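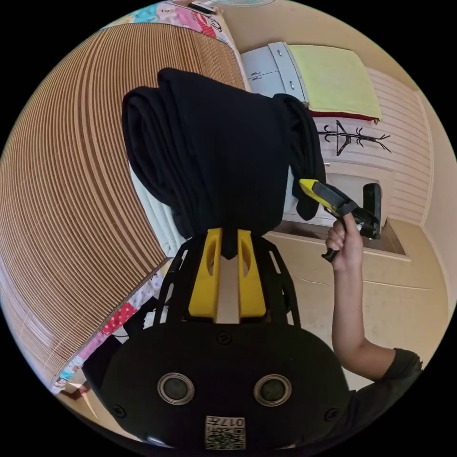
A folded dark garment held between two yellow gripper fingers.

Valbona Janevski wrote most of her second album in a rented house outside Semgate, with an upright piano built in 1935 and a guitar she had borrowed for a weekend and kept for a year. The record is called Jarnow, and it comes out in November on the Kudo label.

It has been a slow road. Her debut, Zoltau, was pressed in a run of 600 copies and sold mostly from a table at the back of her shows. Those copies went faster than she expected, and Kudo offered to pay for a proper studio the second time.

She took the money but kept the house. Producer Hideaki Fujimoto drove his equipment out and set up in the kitchen, where the floor was level and the refrigerator could be unplugged. Nine songs were cut there, most of them live, with the bass and vocals going down together. 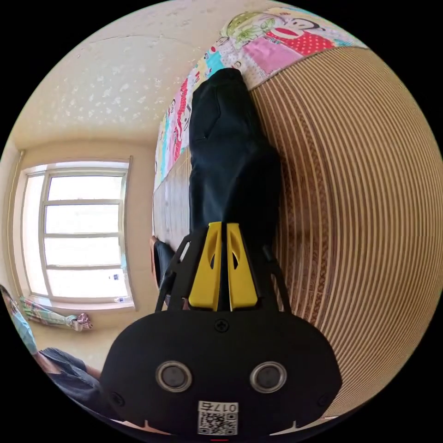 "I can hear when I'm singing to a wall," Janevski says. "In that room I was singing to two people, and one of them was making soup."

The piano is the main change from Zoltau. It was never fully in tune, and Fujimoto wrote the string parts to match it — a job that took him longer than the recording. It suits the ballads best, and the closing track, "Lower Field," is almost nothing else.

She plays a short run of dates after the release, ending in a hall that holds 1050. She has already asked whether the piano will fit through the stage door.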